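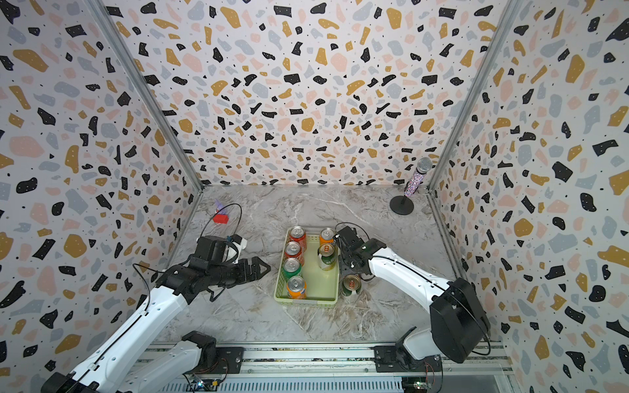

**Figure 1.** The Jivus cell, with both arms on the shared rail and the tray of drink cans between the grippers.

## 3. Setting up the cell and keeping it going

Most of what we learned about the Jivus cell over the winter had very little to do with control and a great deal to do with cables, bolts and the floor. Papers of this sort tend to give the hardware a paragraph and move on, and we did the same in our first report. Several readers then wrote to ask how the thing was put together and what we did to it between sessions, and we were rather pleased to be asked. What follows is a fuller account, written from the bench notes kept at Trarkden, and it describes the cell as it stood on January 30, 2019, when the last of the changes had been made.

### 3.1 The rail and the arm bases

Both arms sit on one long aluminium rail that runs along the front of the workspace (Figure 1). In an earlier version each arm had its own stand, and we spent a good deal of October finding out why that was a mistake. The two stands drifted apart by tiny amounts whenever someone leaned on the bench, and every such drift meant that the left arm's idea of where the tray was no longer agreed with the right arm's. Putting both bases on a single piece of metal did away with most of this in one afternoon. The rail itself may still shift a little as a whole, but the arms shift with it, and one correction then does for both.

The bases are held to the rail by black mounting brackets. We tighten the bolts in a cross pattern, going round twice, and then mark each bolt head and the bracket beside it with a single stroke of paint pen. If the two halves of the stroke no longer meet, the bolt has turned. It is an old trick and we claim no credit for it, but it has saved us more time than anything else in this section, and we would urge anyone building a similar cell to do it on the first day and not, as we did, after the first puzzling fault.

When a base has to come off, the order matters more than one might think. We park the arm with its gripper low, support the upper link by hand, cut the power, and only then loosen the bracket. The joints have no brakes worth the name, and an arm that loses power while it is stretched out will come down on whatever is below it. One of our trays met its end in this way.
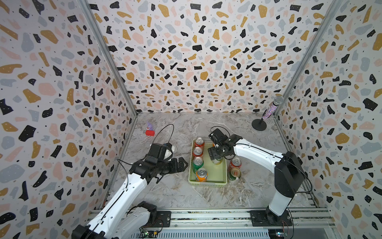
A fair amount of the workspace can be reached by both arms, and this is where nearly all of our setting-up time goes. The left arm is meant to deal with the left side of the tray and the right arm with the right side, as well as with anything standing on the floor to the right of it. In practice the two regions overlap along the middle, and if the bases are too close together the forearms come uncomfortably near one another when both reach for the back. We settled the spacing by moving the right base along the rail a little at a time, running the same short set of reaches after each move, and stopping when neither arm had to fold its elbow tightly to get to the rear of the tray. We had hoped to work the spacing out on paper, and we did try, but the drawings took no account of the cable loops, and the cable loops had opinions of their own.

### 3.2 Cables

Each wrist carries a loop of black cable that stands up above the gripper before it runs back along the arm. The loops look untidy, and visitors often ask whether we mean to tie them down. We did tie them down once. With the slack taken out, the connector at the wrist took the full pull each time the wrist rolled, and the fault that followed was of the most tiresome kind – the gripper would answer perfectly well on the bench and then drop out in the middle of a reach. We lost the best part of a week to it. The loops are now left generous, and the check is a simple one: with the power off, roll the wrist by hand to each end of its travel and watch the connector. If it moves in its socket, the loop is too short. If the loop brushes the tray when the gripper is at its lowest, it is too long.

Further back, the cable runs along the white links and is held at a few points only. We use soft ties, done up finger-tight, and replace them whenever they have been undone. Hard plastic ties were quicker to fit but had a way of biting into the outer sleeve, and cutting one off next to a live cable is a job that makes even steady hands nervous.

The small circuit boards sit at the front, near the rail, where they can be got at without anyone reaching past an arm. This was a matter of comfort at first and then became a rule. The logging program, which we call Sawatzky after the street on which it was written, reports a lost link by side, and the person at the front can reseat the right plug without leaving the stool. We do ask that the wires there be looked over before each session, as they are the part of the cell most likely to be caught by a sleeve.

### 3.3 Grippers and wrist cameras

The grippers are plain parallel ones with black fingers, and for drink cans they do very nicely as long as the screws are kept tight. The screws that matter most are those on the side of the body, and they are also the ones that are hardest to see from the front of the cell. We check them with the arm raised and the fingers open, using a short driver, and we do not use a power tool there under any circumstances. The threads are shallow, and we have already had to replace one body on that account.

A can is a kind object to hold in some ways and an unkind one in others. Its sides are smooth and will dent, and once dented it no longer sits between the fingers as it did. We therefore set the closing force by hand at the start of a session, using a full can set aside for the purpose, and raise it in small steps until the can no longer slides when nudged. The value goes into Sawatzky and is used for the rest of that session. Attempts to use one fixed value for all sessions were not a success – the fingers wear, the pads pick up dust, and the figure that was right in the morning was too low by the next day.

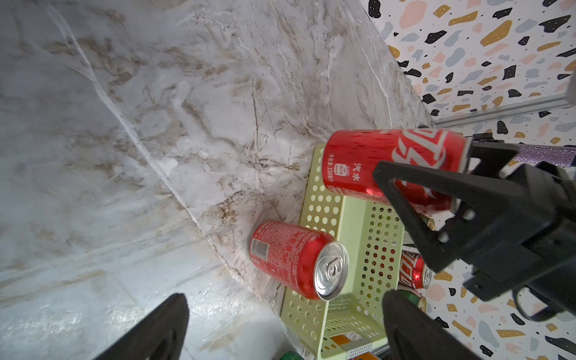

The wrist camera needs rather more care than its size would suggest. It looks past the fingers at whatever they are closing on, so that a very small turn of its mount moves the fingertips by a noticeable amount in the view. After any work on the wrist we bring the fingers together over the bare floor and compare the view with a stored one. If the tips have moved by more than 11 pixels, we loosen the mount and set it again. Anything less we leave alone, having learned that fussing with a mount that is nearly right tends to leave it worse.

Glare is the other trouble. The floor has a glossy, marble-like print, and at certain wrist angles the lamp overhead shows up in it as a bright spot. We tried a matt sheet and found that it scuffed within days. In the end we kept the glossy floor, moved the lamp, and accepted that some views would have a bright patch in them. Cleaning helps more than we expected. A dry cloth is used between sessions, and a slightly damp one at the end of the day, and the lens is wiped at the same time with a cloth kept for nothing else.

### 3.4 Walls, floor and tray

The three walls are panels covered in a terrazzo-style print, supplied by Fistwood and fixed to metal posts at the back corners. The busy pattern was chosen with some thought. A plain wall gave our calibration very little to hold on to, and the arms, being black and white, were all too easy to pick out against it. The panels do loosen in time. We press along the seams once a week and look for light at the corners, and a panel that has come away is taken right off and refitted, as pushing it back by hand leaves a bulge.

The pale green tray is a shop-bought one. It weighs very little, and it slides if a finger catches the rim, so its place is checked against the fixed camera's view before every run. We considered fixing it to the floor and decided against it, partly for the sake of the fingers: a tray that gives way a little when it is struck is kinder to a gripper than one that stays put.

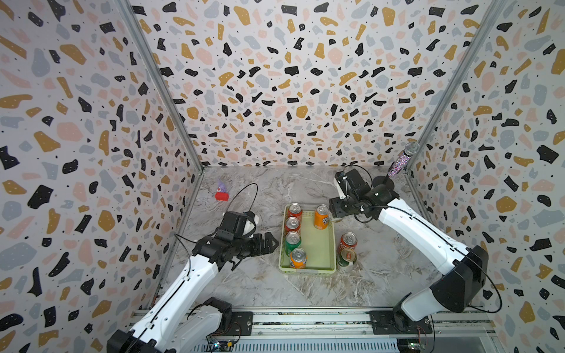 ### 3.5 The routine, and what it costs

All of the above has been gathered into a single routine, which takes up to 30 minutes when nothing is found to be wrong. It goes as follows, always in this order:

1. Look over the boards and wires at the front with the power off.
2. Check the paint strokes on the bracket bolts.
3. Roll each wrist by hand and watch the connector.
4. Tighten the gripper screws, left arm first.
5. Wipe the floor and the lens.
6. Power up, compare the fingertip views, and set the closing force.
7. Put the tray in its place and run the short set of reaches.

We have since logged 826 runs with the routine in place, and 20 of these had to be stopped for a fault in the cell itself. Most of the stops were traced to a plug at the front, a few to a tray that had wandered, and one to a bolt whose paint stroke had been read in poor light. We keep no comparable figures for the earlier version of the cell, and we are sorry about that, as it would have made for a much better table. The stopped runs are left out of the results in Section 4, and their logs are kept with the others under the session in which they occurred.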